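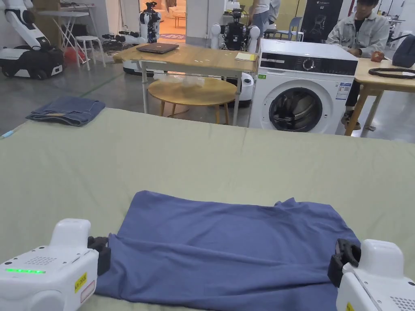
Figure 8. Blue cloth on a green sheet, held from both sides.

8. Loading filament and first layer test

Before you begin, the Cudis printer must stand on a stable table and the transport screws must be removed (see section 7). Use only filament with 1.75 mm diameter.

1. Switch on the printer and wait until the main menu is shown.
2. Choose Filament, then Load. Select the material from the list. For Kofler PLA, the nozzle heats to the temperature saved in the profile.
3. Cut the end of the filament at an angle. Bent ends get stuck in the tube.
4. Push the filament into the inlet until you feel the feeder pull it. Then let it go.
5. Wait until clean material comes out of the nozzle – the old color must be fully gone. Press Stop.
6. Remove the extruded material with the tweezers.

CAUTION: The nozzle is hot during all of these steps. Do not touch it with your fingers, also not with gloves.

7. Wipe the print plate with a cloth without lint and a little isopropyl alcohol. Let it dry.
8. Choose Calibrate, then First Layer. The printer makes a square with 10 lines.
9. Look at the lines. If there are gaps between them, lower the Z offset by one step. If the lines are rough or almost transparent, raise it by one step.
10. Repeat the test until the surface is closed and even.

Note: The Z offset is saved separately for each plate. When you change from the smooth plate to the textured one, do the test again.

Note: If the display shows error 441, the filament sensor does not see any material. Unload, cut 12 cm from the end and load again. If the error comes back, clean the sensor as described in the Durkineo service booklet.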